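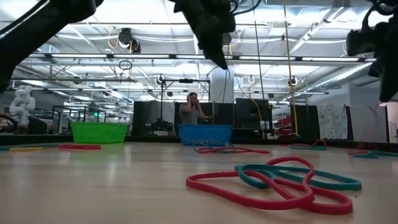 Resistance bands on the table, two baskets behind them. The chore is putting them away.

Every few months somebody sends me a clip of a robot folding a shirt and asks if I'm ready to eat my words. No. Not yet. Maybe on shirts, a bit.

My words, for anyone new, were that a machine would not be doing ordinary tidying in an ordinary place any time soon. I wrote that after nine years managing the floor at Phromma, which is a gym and a physical therapy room and, after five o'clock, a kids' tumbling class. What do we do all day? We pick stuff up. Bands, mostly. People finish with a band and drop it wherever they are and walk off, and then another one on top of it, and by closing there's a knot.

So look at the bands again. Red, pink, teal, yellow. The big pink one has flopped into loops and there's a teal one running under it. If I say "pick up the pink one" to a kid of six, done. The kid pulls, the teal one comes along, kid shakes it off. Two seconds. The kid never thought about which loop was on top.

Now tell a machine. A mug is a mug from every side. You can measure a mug. A rubber band that size has no shape, it has whatever shape it landed in, and the minute you touch it that's gone and you have a new one. And it stretches. You pull on one end and the other end stays put for a while, then it comes all at once. I've been snapped in the face by these things. I'd like to see what a gripper does about that.

Jhonatan Mamani, who fixes conveyor lines at Foltum and thinks I'm a crank, told me I had this backward. His line is that soft stuff is easier to grab because you can't miss. Close the fingers anywhere on the band and you've got some band. Fair. I'll give him that. He also said nobody needs it to be pretty, it has to end up in the basket. Also fair, and it's where most of the shirt videos lose me, all that effort on a crease.

But then which basket? There's a green one and a blue one. At our place green would be light bands and blue would be heavy, and new hires get that wrong for weeks becuase the colors of the bands don't match the colors of the baskets and never did. Thu Phùng tried labels. The labels fell off. A machine would need to be told, fine, it can be told, it would probably remember better than the hires do. The trouble comes after. Half the band is in the basket and half is hanging over the side and is that put away? I say no. Some of my staff say yes, apparently.

And a basket with holes in the sides. Bands go through holes. Catch on them going in, catch again coming out, you lift one and the whole basket comes with it. Anybody who's worked a gym floor knows this and I have never once seen it in a demo.

Cost, quickly. Oanh Kiều got a quote from Gekside last spring for a cleaning unit, floors only, it goes around things on the ground. Around them! The things on the ground are the job. Somebody would have to pick everything up first so that the robot could clean where it was. She passed. I would of passed too.

Where I've moved a little: I used to say never, and I was wrong to say it. Hậu Tiêu at Pridside packs orders next to a pair of arms and says they handle boxes and bags all shift, and the bags are floppy. Three years ago they didn't do bags. So floppy isn't a wall. It's slow and then it's less slow. Grabbing one band off a bare table and dropping it in a basket, sure, I would believe that tomorrow if you showed me. Grabbing the one that's twisted up with its neighbor, leaving the neighbor, noticing when it's come along anyway, then going back for the one way over by the far edge. That's the chore. Do 13 of them in a row with no one standing by to help and I'll write the other column.

People say I'm moving the goalposts. I'm describing closing time. The goalposts are where they were, there's a band hanging on one of them.

If your place has something that does this for real, not a video, write me. I'll drive out in September and bring my own bands.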